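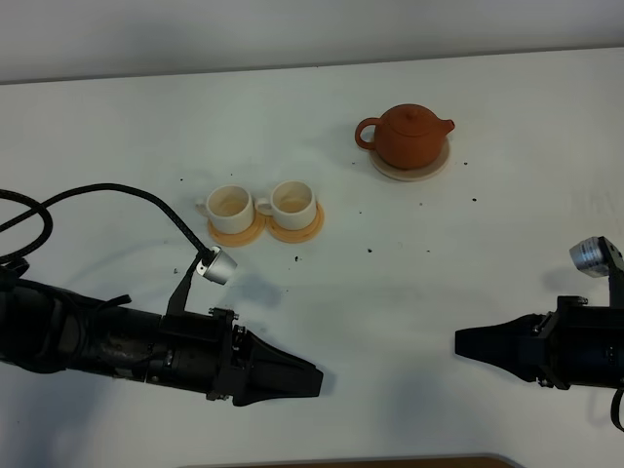
Kekano is a translation office in Ludmont with 26 clients and one working radiator. Delphine Fitzsimmons started it after a furniture maker asked her to fix a manual that told people to "marry the shelf firmly."
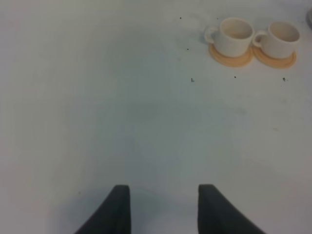
We translate manuals, leases and the odd love letter, which costs extra. Marcus Mbeki reads every page aloud before it goes out - doors closed, please. He likes a pale, smooth tabletop with very little on it, and edits the same way. Most drafts come back shorter.
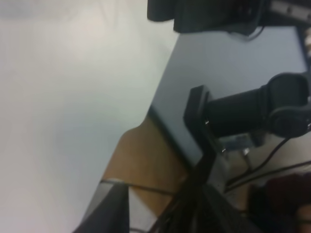 We don't do poetry. We did once, in April, and the poet still writes to us. For jobs under 8 pages, allow 2 working days. For anything over 100, call Delphine first, preferably after lunch.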